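Tips for a first gripper build, updated 6/26/25

We've been building our tidy-up arm at the Kelthorpe shared workshop since September, and I'm still grinning every time it shuts its fingers on something! These are the bits I wish I'd had pinned above my bench.

**Scuff the fingertips.** Smooth plastic slides off cloth. A light rub with fine sandpaper gives it some bite -- go gently, and wipe the dust off before you test.

**Start wide.** Open the fingers fully before every approach, and practise on soft things. A cloth bag forgives a bad guess, a mug doesn't.

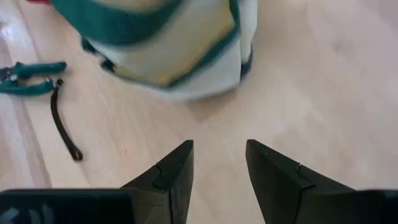

Jolanta Głowacki wrote in to say she'd go further and slow the last 10 cm of every approach to a crawl, as her own arm used to shove bags along before it closed on them. I tried it the same evening and it's brilliant. Thank you, Jolanta!

**Watch out for glass.** Depth sensors can look straight through it. Tell the software where the edges of your furniture are, and keep a good margin (ours is 194 mm, which sounds silly until you hear that first clonk).

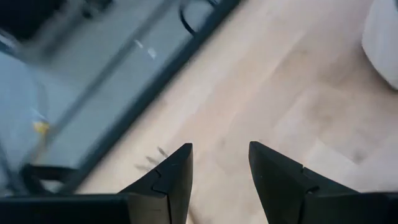

Check your screws after a long run, too. Finger joints work loose before anything else, and a dab of thread lock is pennies.

**Go in from above for bags.** Fabric folds away from a sideways push. Come down on the rim slowly, with the force limit turned right down, and let the cloth squash a bit before you close. 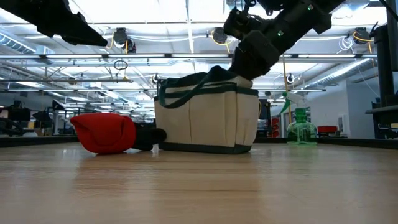 Keep a log as well. We're at almost 760 tries now, and number 413 is still my favourite -- first clean lift, whole workshop cheering!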